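Winter Storytelling Evening, Drostside Hall: Safety Inspection Checklist with Comments

Event: Tales of the Frost Wife, fireside telling and lantern walk
Day and time: Saturday, doors 18:30, telling starts 19:00
Inspected by: Bronisława Kaczorowski
Event lead: Lech Głowacki
Licensed number: 28 seated, tellers excluded
Key: P = pass, A = action needed, N/A = not applicable

1. Entrance and steps

1.1 Steps gritted and handrail secure. P
1.2 Door mat flat, edges taped. A
Comment: Left edge lifts when the door opens. Retape before doors.
1.3 Outside lamp working. P
1.4 Rowan branch over the door fixed at both ends. A
Comment: Held by one nail. The Visthorpe custom is to hang it loose so that it turns when the witch passes. It must be tied with wire at both ends all the same.

2. Seating and gangways

2.1 Centre gangway at least 800 mm clear. P
2.2 Side gangway at least 700 mm clear. A
Comment: Measured short beside the story chair. Move the chair towards the hearth wall, outside the hearth line marked on the floor.
2.3 Benches stable, no splinters. P
2.4 Wheelchair space kept at the end of the front row. P 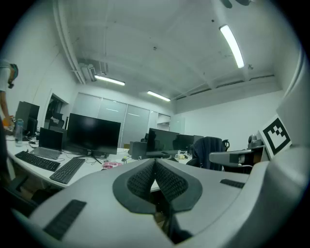 3. Fire, candles and lanterns

3.1 Hearth guard fitted and fixed. P
3.2 Real candles within reach of the audience. A
Comment: The script for The Woman Who Married the Ice calls for seven lit candles, put out one at a time. Battery candles to be used in the front row. The teller may keep one real candle in a closed glass lantern.
3.3 Dried herbs, straw figures and cloth kept 1 m from any flame. P
3.4 Extinguisher in date, pin in place. P
3.5 Burning of the straw hag. N/A
Comment: Withdrawn from the programme. The figure will be carried to the ford and brought back.

4. Electrical and sound

4.1 Portable items tested and labelled. P
4.2 Cables across walkways covered. A
Comment: One uncovered run to the wind effect speaker.
4.3 Blackout limited to 20 seconds, exit signs to stay lit. P 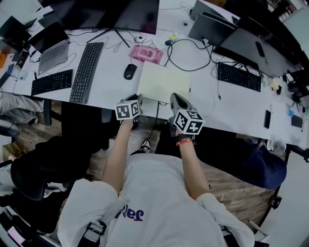

5. Lantern walk to Cenville ford

5.1 Route walked in the dark by the event lead. P
5.2 Marshal at the front and rear. P
Comment: Rear marshal is Michalski. The knocking at the alder tree is done by the front marshal only.
5.3 Distance kept from the water's edge. A
Comment: Listeners traditionally drop a pebble in for the frost wife. Rope to be set well back and pebbles thrown from behind it.
5.4 Ice on the footbridge. A
Comment: Recheck at 18:00. If ice is present, the last tale is told at the gate.

6. Sign-off

All items marked A to be closed by the event lead before doors open. Items 3.2 and 5.3 to be rechecked by the inspector in person.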